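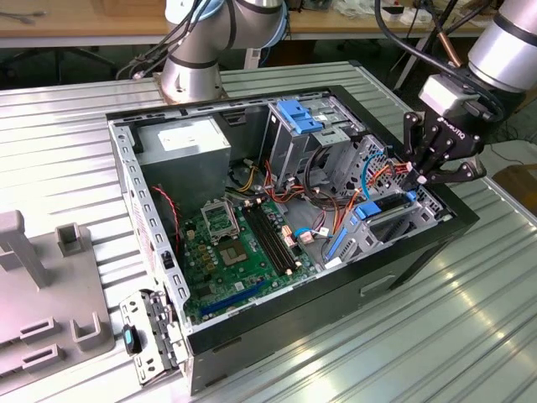
Minutes, Funerville Repair Bench, Tuesday, November 30, 2021

Ruxandra Lazăr chairing. Minutes of the last meeting passed with one grumble.

1. Old desktop towers. Jemix has offered us 100 more. The meeting was asked to be pleased and mostly wasn't. The one opened up on the bench has no processor in its socket, and RL wondered how many of the others would arrive the same way. Jemix calls them "ready to refurbish". RL asked for that in writing.

2. Cabling. Somebody proposed that we tie the leads back in every machine before it goes out. RL doubted any customer would ever look. Left until March.

3. Grurkitz quote. £547 for memory and processors, delivery extra. The figure covers 2 pallets, though the quote doesn't say of what. Not accepted.

4. Nepia stock list. It claims 2184 working parts. No test results came with it. RL suggested we pick a box and try everything in it before believing the rest. Agreed, without much hope.

5. Any other business. The bench lamp again. No action.

Closed at ten to nine.

Share 2
0 comments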